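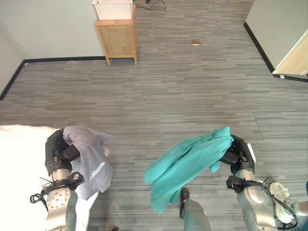
Telas gris lavanda y verde azulado. Programa Temba, informe de avance, febrero.

Querida Idrisa Ogola y queridos compañeros de la Fundación Rindier:

Os escribo con mucho cariño (y con algo de retraso, perdonad) para contaros cómo va el acompañamiento a embarazadas y madres recientes en Kiltville. Desde el último informe han pasado por los grupos 64 mujeres, casi 10 de ellas en su segundo embarazo, y con estas últimas hemos aprendido muchísimo. Llegan cansadas, con un niño pequeño en casa, y lo que nos piden es un rato para sentarse y hablar de cómo se encuentran. Por eso hemos alargado la charla del final y acortado la parte teórica, ¡y se nota en las ganas con que vuelven!

El taller de preparación al posparto se da ya también en Takthorpe, por la mañana, que es cuando mejor les viene a las que tienen hijos en la guardería.
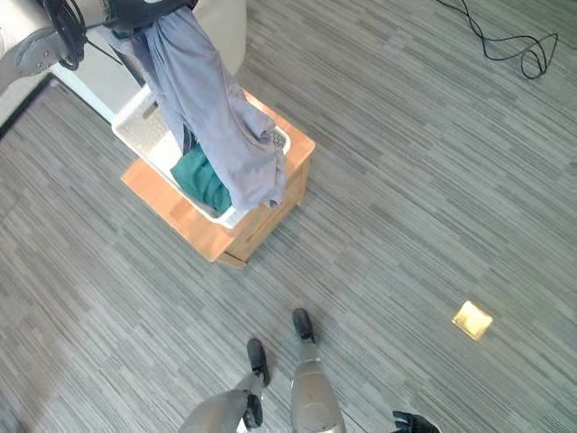
La sesión que más conversación ha traído es la de organizar la casa para las primeras semanas con el bebé. Hablamos de comidas congeladas, de visitas, de quién se ocupa del mayor por las noches. A las que salen de una cesárea les insistimos en no agacharse a por la ropa, y algo tan sencillo como poner el cesto encima de un taburete bajo de madera ya ahorra parte del esfuerzo.

En cuanto al dinero, de los 1.000 euros de esta fase hemos gastado 500, casi todo en la matrona y en el alquiler de Takthorpe. El resto queda reservado para el grupo de lactancia, que empieza en cuanto cerremos el horario. Os mandaré las facturas aparte.

Un abrazo grande de todo el equipo de Temba.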